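Old Office Computers Find Takers in Pidholm

PIDHOLM – It has been a busy December at the Shehu repair workshop, where folks have been bringing in their tired old desktop computers by the armload, and the shelves are filling up faster than anyone expected (79 machines so far, and more promised for Monday!). Each one gets opened up and gone through, and whatever still has some life in it is set aside for families and clubs in town who could use it. 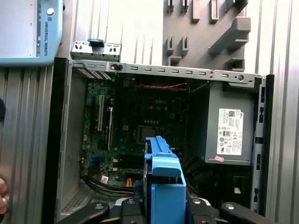
An open desktop tower at the Shehu workshop, with the Dell name on its motherboard.

Ansel Abernathy, who has run the workshop since it moved out of his garage, says hard drives are what people ask him about most, and he is always glad to talk them through it. Drives are kept apart from the rest of the computer until they have been wiped, and he likes the ones that sit in a caddy with bright blue ends, because you can spot them at a glance even beside a big silver power supply. "People have their wedding pictures on these things," he said, "so I want to know where every last one is."

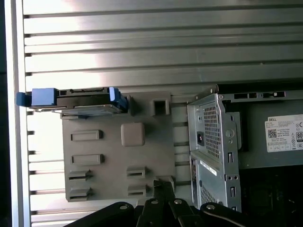
Finished computers go for $39 apiece, and the money pays for cables, keyboards and the heating bill. Drop-off is at the side door until six in the evening, and there is no need to call ahead.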